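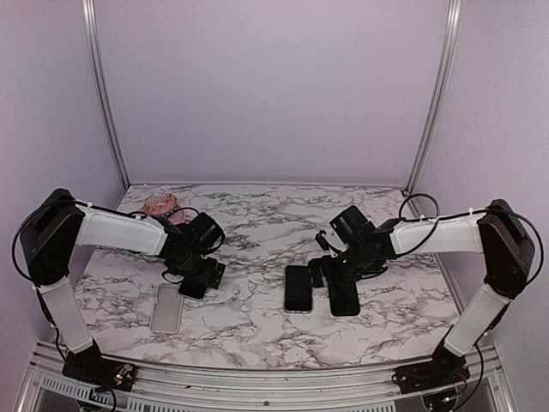 Hollgate Home Forum > Kitchens & Dining > Tables and worktops

Marble-effect top: what are you supposed to put on it?

#1 gravyboatswain
Thirteen months of eating off a door on trestles and we finally have a grown-up table top. White, grey veins, marble pattern. It's the Ciler one from the Prokstead showroom, £589 reduced from a figure I assume they made up that morning.

I like it. My problem is that it eats things. Anything clear or pale goes down on it and joins the pattern. I took my phone out of its clear case to get the crumbs out, put the case down, made a tea, and spent a good while looking for it on a table I was standing next to. Reading glasses, same. The lid of the butter dish I've given up on.

So, do I need darker stuff, or a tray, or a different table?

#2 mrs_tiggy_twinkle
You need a coloured phone case, love. They're a fiver.

#3 gravyboatswain
It's a Hapeta and it cost £34, which I've only just admitted to myself by typing it. It stays.

#4 oddlegs
Tray. Every table needs one tray where the small things live. Dark wood or black, nothing glass obviously. Phone, keys, specs, done.

#5 pelmet
Disagree with oddlegs. A tray is a licence. We had one and within a month it held batteries, a tape measure, two sorts of takeaway sauce and a bit of the dishwasher. Clear surfaces or nothing.

#6 oddlegs
That sounds like a you problem rather than a tray problem.

#7 pelmet
It was a very nice tray, too.

#8 soupdragon_174
Forget the small stuff, what are you serving on? We've got white marble effect as well and used plain white plates for years, and every dinner looked as if it had been dropped. Got properly loud crockery in the end and the table suddenly made sense. Pink plate, orangey-red bowl with a lattice sort of pattern round the outside, black and white zigzags. None of it matches. Against the grey veins you'd swear somebody had planned it. 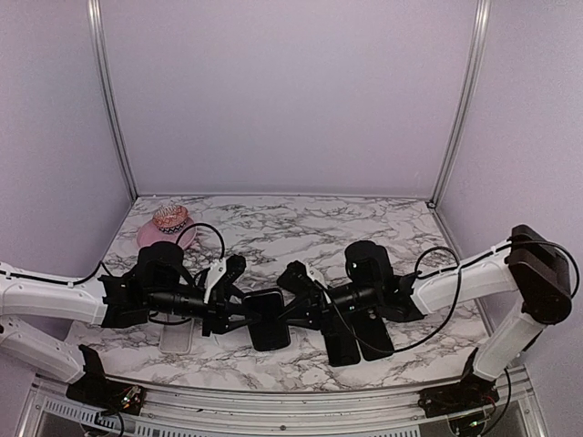
#9 mrs_tiggy_twinkle
Oh I love that pink!! And the zigzag peeping out from under. I'd never have put orange on top of it but I'd have been wrong.

#10 pelmet
Bit much for me. I'd take the plate and leave the bowls. Pattern on pattern on pattern gives me a headache before the soup arrives.

#11 soupdragon_174
You're not invited for soup, so that's fine.

#12 gravyboatswain
I'm coming round to the pink. We've got 100 per cent white crockery at present, wedding list, chosen by people who'd never met a toddler. Does stacking bowls on the plate scratch it? I'd be leaving ours out on the table, there's no cupboard space until November at the earliest.

#13 oddlegs
Sheet of kitchen roll between them if you're worried. I never bother.

#14 soupdragon_174
Same, never bother. Put them up at the far corner out of elbow range and lift them, don't slide.

#15 gravyboatswain
Right, pink plates it is, and I'm trying one (1) small black tray for the phone case. Pelmet can come and inspect it for batteries.

#16 pelmet
I'll bring the sauces.

#17 gravyboatswain
Found the butter dish lid. It was on the table.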